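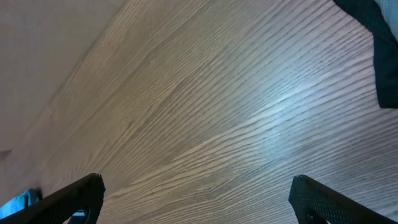 The grain of a wooden surface, seen close up.

Dairy-free menu grows at Hermans

Anyone who has ever had to quiz a busy waiter about butter, cream and what exactly went into the mashed potatoes will be glad to hear that Hermans, the cozy little dining room on Dalora Street, has brought out a full dairy-free menu this November — and it's a generous one, with seven main dishes and a dessert list that finally goes beyond fruit salad.

Owner Agustina Salinas says the idea came from her regulars, who had been asking (very politely, she adds) for years. She and her chef, Thirumalai Lobo, spent the summer reworking old favorites with coconut milk, oat cream and good olive oil, and they tasted more than 85 versions of the chocolate tart before they settled on one. The mushroom pie, the squash curry and the lemon rice pudding are all on the new menu, and every one of them is marked with a small green leaf so you can spot it right away.

Dairy-free dishes are made at their own station with their own pans, and the kitchen is happy to talk through ingredients if you call ahead. Please do mention any serious milk allergy when you book, as regular dishes are still cooked in the same kitchen.

Our reader Hằng Phí stopped in for an early supper with her two boys and wrote to tell us that the younger one, who has never had a restaurant dessert before, asked for seconds of the tart — and got them!

Hermans is at 112 Dalora Street and serves dinner from 5 p.m. Oat milk is available for coffee at no extra charge.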